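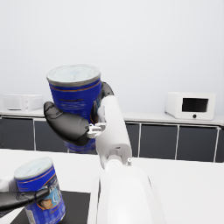 Buy the Hands Last

What a small packer learned from pricing a two-armed robot before it owned one. Mostly that the robot was the easy line on the sheet.

The first quote ran to 27 pages. Sakda Rungrueang read it standing up, at a bench, with a sandwich. By page four he had found the price. By page nine he had found the other price.

That second one is what this story is about. Arms, hands, controller, fine, everyone shows you that number. Then the rest of it. Mounting. Guarding. Floor work. Freight. Training for two people, travel extra. Spare fingers, and yes you will need spare fingers. A software license that renews every April whether the machine moved or not.

Parar packs dry goods for other companies. Tins, canisters, tubs with lids. The job Sakda wanted off his people's wrists was a dull one: pick up a can, turn it, look at the label, set it on a pad, next. The goal he wrote down was 300 cans a shift. Low on purpose. A person does far more. But a person also hates it, and the afternoon crew had been drawing straws for months.

So, budget. His ceiling was $245,000, all in, two years. He wrote that on the whiteboard and then, he says, regretted it, because a supplier walked past the whiteboard.

Start with the object, not the machine

Most buyers go shopping for arms first. Reach, payload, some video of it folding a shirt. Sakda did that too and lost a month on it.

What got him unstuck was a dumb question from the floor. What does it have to hold? One round can, one size. Has a lid. Has stripes and a label that the client cares about very much. Once that was on paper half the catalog fell away. He didn't need a hand that could thread a needle. He needed one that could go around a can and not scuff the print.

Write the object sheet first. One page. Diameter, weight full and empty, what part you're allowed to touch, what part you aren't. Send that to every vendor, same sheet, same day. If a quote comes back and doesn't mention the thing on your sheet, you've learned something for free.

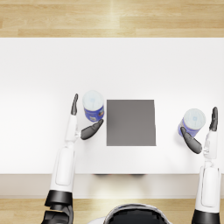 DRORNHOLM, 30 Dec 2023

Slow week here, half the building dark, good time to look at a screen. Kaja Rimkutė has the trial open on hers. She works for Esex, the integrator, and her job is to run the buyer's task in simulation until the buyer either signs or goes home. Two arms, two cans, a square pad in between.

"I like when they go home," she says. "I mean it's bad for us. But a good no is cheap."

The fee for this is $2000 a month. Sakda fought it at first. Paying for a robot that doesn't exist, was how he put it to his boss. Then he priced the alternative, a loan unit with freight both ways plus a technician plus insurance, and stopped fighting.

What you get for the fee, as far as this reporter could tell: a place to make expensive mistakes. Move the table. Swap one can for two. Give both hands a job and see if they get in each other's way. Every layout change in the real building is a forklift, an electrician and a lost morning. Kaja does it between coffees.

What you don't get, and she is blunt about it, is the truth about friction. Or dust. Or how a real label peels at the seam when the store room has been damp. A simulated can is a very polite can. She tells clients to treat a good result as permission to spend on a small physical test. Not on the whole order.

The question nobody had budgeted for

Two hands or one?

Sounds like engineering. It's a purchasing question, and it was the biggest swing in the whole plan. Second arm, second hand, heavier base, longer guarding, more spares. Sakda had assumed two because the brochure had two.

Kaja's advice was to write down every step and mark the ones that need both hands at once. Holding a can while something else happens to it, that's a both. Carrying one can from here to there, that isn't. Do the list honestly and be ready for it to be short. Parar's was short. It still had two steps on it that Sakda wouldn't give up, so the second arm stayed in, but as its own line with its own price and its own date. Phase two. If phase one stinks, phase two never gets ordered.

Ask vendors to quote it that way. Some don't want to. The one that made the hands Parar liked, Vītola, did it in a day, and that counted for alot.

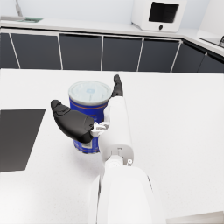 Black thumb, blue can. A single-can hold in the simulated kitchen.

The kitchen, by the way. The stock room in Kaja's library has counters, dark cabinets, a microwave. Parar has none of that where the packing happens. Doesn't matter for the can, she says. Matters a lot for the bill later, so ask early: is building your own room included, or extra? At Esex it was extra. Sakda skipped it for the grip trials and paid for it only at the layout stage. Sensible. Would've been easy to pay for the pretty version up front.

More things to ask, in no order, copied from his notebook with permission:

Who owns the trial files if we walk away.

Are fingers sold in pairs or singly, and how long do they take to arrive.

What does the arm do when the power drops. Does it let go.

Can our own people change the pad height or is that a service call.

License: per arm, per site, or per person logged in?? (He underlined this one twice. It was per arm.)

Price of the second year. Not the first. The second.

Who trains the replacement when the trained person quits.

That last one cost him a real chunk of contingency. He had budgeted two trained operators. One gave notice before the order was even placed. So now the plan carries three, and a refresher, and the money for it came out of the guarding line, where the first quote turned out padded anyway.

Where the money sits now

Hands last. That's the order they settled on. Object sheet, simulation, a small bench test with real cans, then the base and guarding, then arms, and the hands only when everything upstream of them has stopped changing. A hand is the part most tied to the object, and clients change their objects. One of Parar's is already talking about a new lid.

The bench test is down for April. Same month the license would renew, if they had one yet, which Sakda brings up more than once. He wants the supplier to start the clock at delivery and not at signing. They haven't agreed. He has a draft of the email open, he's had it open since before lunch, and he asks Kaja whether "respectfully" sounds too soft.

She tells him to take it out and send the thing.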